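Workshop and Home Storage > Shelving and Racking
Thread: Lipped rail or flat rail for a bench edge?

gittins_g
Fitting a metal rail along the back of a 3000 mm bench. Kazmi do it flat or with a raised lip. The flat one is cheaper. Is there any point in the lip if the rail only carries hand tools and small tubs?

vsawatzky
Buy the lip. Round items roll off a flat rail as soon as you use a vice on the same bench. It also stiffens the section, so you can space the brackets at 400 mm.

Podilell_Colton
Disagree on the spacing. A small lip adds very little stiffness over that length, and the load rating is set by the fixings anyway. I have flat rail on two benches at 400 mm and neither has sagged. A lip also collects swarf and you can't wipe straight across it.

vsawatzky
Swarf comes out with a brush. A dropped micrometer costs more than a brush.

m_fraser
Depends which way the lip faces. Lip to the front keeps things on. Lip to the wall does nothing useful, and I have seen it fitted that way more than once.

gittins_g
Front, then. What about the cut end? Mine stops short of the wall and I walk past that corner all day.

m_fraser
Either mitre it at 45 degrees or leave it square and deburr properly. File first, then wet and dry. Plastic end caps fall off.

Podilell_Colton
Square and deburred. A mitre on a lipped section leaves a point where the lip meets the cut - worse than the corner you started with.

gittins_g
Ordered the lipped one, 2 lengths, grey. Will leave the ends square and file them. Brackets at 400 mm unless anyone has a strong objection.

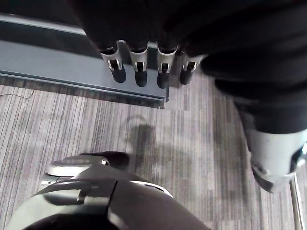 I'll be using machine screws into threaded inserts for the brackets, so the rail can come off again if the lip annoys me.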